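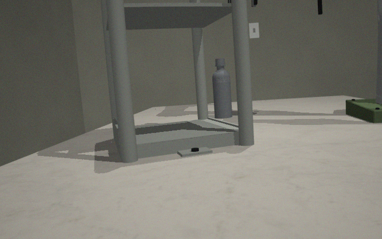 Prodex Court Owners Association
Minutes of the Building Systems Meeting, 10/13/22
Held in the downstairs meeting room

Present: Rafia Cheema (chair), owners from both wings, the property manager, a representative of Schmieder Heating & Cooling. Minutes by the secretary.
Apologies were received from the owners of the two corner units.

1. Minutes of the last meeting
Accepted with one correction. The earlier minutes said the lobby furnace had been "repaired." The owner of the ground floor office asked for this to read "serviced," as the lobby was no warmer the following week. Agreed.

2. Boiler replacement, quote from Schmieder
The representative presented the quote for replacing the existing boiler with two smaller condensing units. He stated that the building would save a good deal on gas. Ms. Cheema asked how much a good deal was. He said it depended on the winter. She asked what it would be in a winter like the last one, and he said he would have to run that through the software at the office.

The quote includes a line for "system optimization" at $905. Several owners wanted to know what work this covers. The representative said it covers setting the supply temperature and balancing the loops. The property manager pointed out that balancing also appears on page two under commissioning. The representative said these are different kinds of balancing. The meeting was not persuaded and asked for the difference in writing.

The brochure handed out with the quote has a page of customer comments, none of them with a last name or a town. An owner asked for three buildings of similar size that can be phoned. The representative will send them.

Flue: the current chimney liner will not suit condensing boilers. The quote assumes a sidewall vent on the north side. The owner whose bedroom window is on that side objected and asked what clearance is required. The representative believed it would be fine. Ms. Cheema said that belief was no use to the permit office and asked for a drawing with the distances marked.

3. Pisis smart thermostats
The property manager has been approached by the seller of the Pisis thermostat, who offers one for each unit at no charge for the first year. After that there is a monthly fee. The sales letter does not say what the fee is. When phoned, the seller said pricing for the second year was still being finalized.

Discussion was long. Points raised:
- Who sets the temperature if the internet is down. The letter says "seamless." It does not say who.
- Whether the seller keeps a record of when people are home. The property manager did not know.
- Whether the thermostats will work with the old zone valves. The seller says yes to this, but has not been in the building.
- Support is by a call center in India, which one owner had no complaint about, having had better help from there than from the local number. She did want to know if anyone would come out when a unit has no heat in January.

One owner spoke in favor. His son has a similar thermostat and likes it. The meeting noted that his son has a single-family house with a forced-air furnace.

Motion to accept the free year: 6 in favor, 13 against. Motion failed. The seller may write again when he has a price.

4. Complaints about uneven heat
The top floor remains too warm and the ground floor too cold. Schmieder's view is that new boilers will fix this. The property manager's view is that boilers make hot water and the trouble is in how it gets around the building. He would like the circulator and the zone valves checked before anything is bought. The representative said this could be done at the same time as the installation. Ms. Cheema replied that by then the check would already have been paid for, along with everything else.

Agreed to have the circulator and valves looked at by someone who is not bidding on the boilers. Cost is not to exceed $272 without coming back to the owners.

5. Maintenance contract
The current contract promises two visits a year. The logbook in the boiler room shows one signature for last year and none so far for this one. The contractor says the visits took place and the technician forgot to sign. Property manager to ask for the invoices and the technician's work sheets. Payment of the fall installment is held until these arrive.

6. Other business
Request to move the bicycle rack away from the boiler room door. Agreed.
Space heaters: owners are reminded that they are not allowed in the hallways. The heater outside the second floor laundry is to be taken inside by its owner.

Action items
Schmieder: savings estimate based on last winter's gas bills, written explanation of the $905 line, references, vent drawing.
Property manager: independent check of circulator and valves, invoices and work sheets under item 5, bicycle rack.
Ms. Cheema: obtain a second boiler quote, with the same scope, from a contractor who has seen the building.

No vote was taken on the boilers. The quote is good for 30 days according to the cover sheet. The representative advised signing before prices go up. Ms. Cheema asked him to put the expected increase in writing as well.

Next meeting to be called when the documents have been received.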